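Stop Sending Lilies to Everybody

4/15/18

I have a bone to pick with the lily. I like lilies fine! I grow two kinds along my driveway and I fuss over them like a nervous aunt. My quarrel is with the lily as a reflex, the thing that gets sent when somebody has died, or had a baby, or broken a hip, or been promoted, and the person sending it has four minutes before a meeting and a credit card in one hand.

I worked the counter at a flower shop in Caton for 10 years, so I have taken a lot of those four-minute phone calls. They almost always go the same way. The caller says "something nice." I ask what the person likes. Long pause. Then they say "oh, you know, whatever's popular," and off goes another tall vase of white lilies with a plastic pick and a card that says Thinking of You. The card doesn't say a thing about either of them.

What I'd like to argue for, and I know I'm going to sound cranky, is the small bouquet with a reason behind it. Five stems. Seven if you're feeling flush. Something you chose because the person once mentioned it, or because it was in the yard of the house they grew up in, or because it's orange and they wear orange.

The big sites don't help. Go to Clovine (I still order from them now and then, I'm no saint) and try to find anything under a certain size. You can get Standard, Deluxe and Premium, and the picture is always of the Premium. Standard shows up looking like Premium's little cousin who had the flu. What you've done is pay for the idea of bigness and received filler. I have nothing against filler. Baby's breath dried in a jar is one of my favorite things in my kitchen. But a person who gets a vase that is mostly leaves knows it, and then they have to write you a thank-you note about it.

Then there's the name business. Every arrangement has to be called something like Serenity's Embrace. I once had to read one of those names out loud over the phone to a man who had lost his wife that same week, so he could tell me which of three he wanted, and I felt my whole face go hot. He just wanted the pink one. I wish I'd said "the pink one." I started saying it after that, every time, and not a single customer ever asked me for the fancy name.

My old boss used to say that sympathy flowers are for the room and get-well flowers are for the nightstand, and you should never mix up the two. I think she was half right. A church or a funeral home is a big space and it eats little bouquets alive, so yes, go large there if you're going to go at all. But the house afterward! That's where the flowers end up, and I have been in those houses. Every flat surface has a vase on it, the water is all going cloudy on the same day, and somebody who hasn't slept has to deal with it. When my grandmother turned 94 and then died that December, my mother ran out of pitchers and was putting gladiolus in the mop bucket. The thing she kept by her bed was a juice glass of rosemary and three carnations that a neighbor had carried over by hand.

Carnations! Let me get on that for a second. People wrinkle their noses at carnations because they're cheap and because of prom. A carnation will sit there looking wonderful for weeks while your roses are hanging their heads by the second morning. It smells like cloves if you get a decent one. It comes in that antique dusty pink that florists started charging extra for as soon as brides noticed it. If you take one thing from me, send carnations, in one color, packed tight, cut short. Barros, the little grocery on my side of town, sells them in bunches by the register and I've yet to see a prettier table than one with a bunch of those in a soup can.

I'll also stick up for timing. Flowers don't have to land on the day. The day is crowded. Send them a month later, when the casseroles have quit coming and the phone has too. Same goes for babies, by the way. A new mother in her first week can't see the flowers, she can barely see her feet. Wait until the grandparents have gone home. I've marked dates on my own calendar for this and it has made me look far more thoughtful than I am.
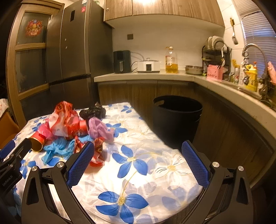
I read most of this out loud at our garden club supper and did not get the standing ovation I was after. Maureen said that was all very well if you lived down the street, but her sister is up to 2 flights away and the only flowers she can send are the ones on a website, and a big dull vase of lilies still beats a blank doorstep. She said that when she was laid up she never once graded a bouquet, she just liked hearing the doorbell.

Well. That took some wind out of me, and I've been chewing on it. She's right about the doorbell. I had been thinking like the person behind the counter, who sees the same vase go out the door all day long, and the one getting it only sees the one.

Still, I don't think distance gets you off the hook entirely. Call a shop in the town where the person lives. A real one, with a phone that a human picks up. Tell them what you want to spend and one true thing about the person, and ask what came in fresh. I can promise you the person on the other end will perk up, I always did. A woman once called me from across the country and said her friend couldn't stand anything "fluffy," and I had the best twenty minutes of my month putting together thistle and seeded eucalyptus and these moody little brown mums. It cost less than the lilies would have.

And write the card yourself. If the shop uses a card service like Ruster, where the message gets picked off a menu, ask them to type in yours anyway. They can, it just takes them longer. Say the thing about the orange, or the yard. Misspell it, whatever.

If it's too late tonight and you've already ordered the lilies, fine. Please remind the person to pinch out the pollen before it gets on their sleeves, and keep the whole vase far away from the cat, because lilies are seriously poisonous to cats and that's another essay I've been meaning to write.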